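Effect of Tail Weight Position on Glide Distance in a Foam Chuck Glider

Group members: Virgilio Manalastas, Angelica Dimaculangan, Ramil Dizon
Adviser: Marites Rivera

Introduction

A glider has no engine, so the only things keeping it in the air are the speed it starts with and the height it can trade away. How well it uses these depends a lot on balance. If the center of gravity is too far forward, the nose drops and the glider dives. If it is too far back, the nose rises, the wing stalls, and the glider falls. Our group wanted to find out how much the balance point can move before the distance gets noticeably shorter.

Hypothesis

We expected the longest glides with the center of gravity a little ahead of the middle of the wing. We also expected that moving it back would hurt more than moving it forward.

Materials and Method

We built one glider from foam sheet with a wingspan of 60 cm. A small lump of modeling clay was used as the weight. The fuselage was marked in pencil every 2 cm so the clay could be put back in the same place each time. The same lump was used in all trials, so the total weight stayed the same and only the balance changed.

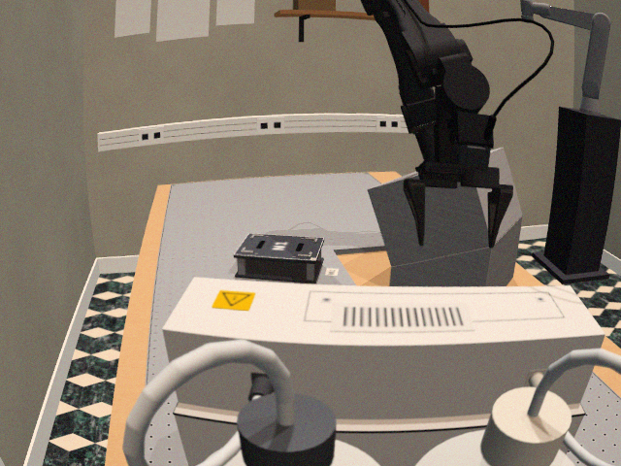
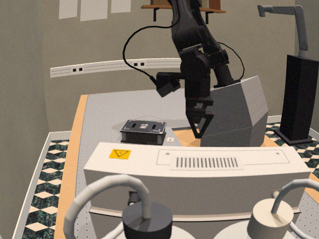
Throwing by hand gave uneven results in practice, so we made a launcher from a rubber band and a grooved board. The band was pulled back to the same mark for every flight. Flights were done inside the Usto gym with the doors closed to keep out wind. We made 12 flights at each clay position. Distance was measured along the floor from the end of the board to where the nose first touched, and sliding was not counted.

Results

With the clay at the nose, the glider flew straight but came down early. Moving it back one mark improved the distance, and the next mark gave the best average of all. After that the path began to wave up and down. At the rearmost position the glider stalled on nearly every flight and often turned to the left before landing.

Discussion

The results agree with the first part of our hypothesis. The second part is also supported, but not as strongly, as the rearmost flights varied a great deal. One reason may be the left wing, which had a slight bend after a hard landing. We flattened it under books but it was never quite the same as the right one. The rubber band may also have lost some stretch after around 80 pulls, counting the practice flights.

If we did the project again, we would change the band between positions and mix up the order of the trials. Precious Agbayani from the other group suggested filming from the side to see where the stall starts, and we would like to try that in July.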